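Drutument Help > Home and Laundry > Folding and storage

How do I stop folded T-shirts collapsing into a heap?

Posted by hilta_hems

I have just moved into a flat with exactly one wardrobe and one very deep shelf, and I'm determined to do it properly this time. I fold everything on a Sunday-best sort of level, stack it up, feel marvellous, and then by the next morning the whole pile has slid forwards like wet sand. Mostly cotton T-shirts, a few thin jumpers, some gym tops that are slippery as anything. The shelf is painted and quite smooth. Should I be folding smaller, or rolling, or giving in and buying boxes? I've got a Calura shelf divider set sitting in my online basket but would love to know if it's worth it first!

godoy_street_knitter

Oh, I love this subject, you've come to the right place! I had a deep shelf for years and the thing that changed it for me was making every fold the same width. It sounds fussy but you only need a template. I use an old magazine (a stiff bit of card does just as well). Lay the shirt face down, put the magazine in the middle just under the collar, fold both sides in over it, slide it out, then bring the hem up to the collar and fold once more. Everything comes out the same size and the pile stands up by itself.

A few other things I've picked up:

Put the folded edge at the front. If the loose edges face you, they catch every time you pull one out.

Keep to short piles. Two short ones beat one tall one, even if it looks like wasted space above.

Heavy jumpers at the bottom, cottons above, and gym tops nowhere near either of them. They want a box. Mine live in a shoebox with the lid off, rolled and standing on end, and they've behaved ever since.

For the smooth shelf, cut a piece of that rubbery drawer liner to fit. Cheap as chips and you can wash it in the sink. I'd try that before the dividers. If you do get the dividers, measure the thickness of your shelf first, as the clip-on kind can be very particular.

Also, let things cool right down after the dryer or the iron before you stack them. Warm cotton squashes and creases and then you're back to ironing!

mothball2000

just roll them. takes 4 seconds. been rolling since uni and never looked back

flat309

Half agree with the roller above, but on a deep open shelf the rolls wander about and you end up with a sort of log pile. Rolling is brilliant in drawers and suitcases. For a shelf I'm firmly on the side of folding, and I'd add one thing to the magazine method: smooth the cloth out with the flat of your hand after every single fold, working from the middle outwards. It squeezes out the air, and air is what makes a pile lean.

Where you fold matters as well. A bed is too soft, you're always chasing the fabric into the dips. Use a table, or the ironing board at a push. And sort by colour while you're at it, it's such a cheerful thing to open the door to. 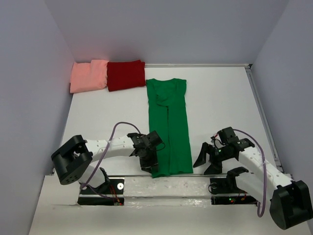
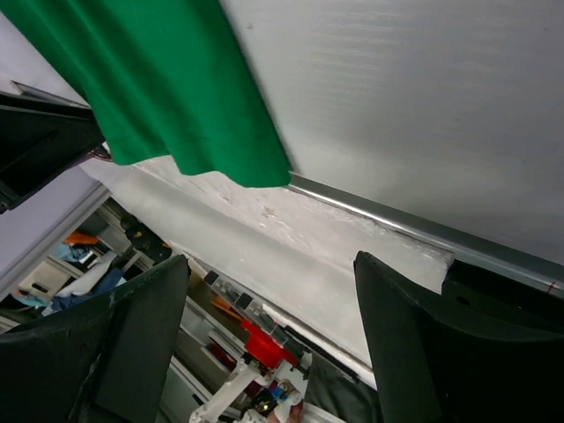 The pink and the dark red in the first one are side by side along the back, and I do mine in that order too, going from pale to deep along the shelf. It means I can find a top at six in the morning with only the hall light on.

Related on Drutument

Getting creases out of linen without an iron
Do cedar blocks need replacing?
Best way to store winter jumpers in a small flat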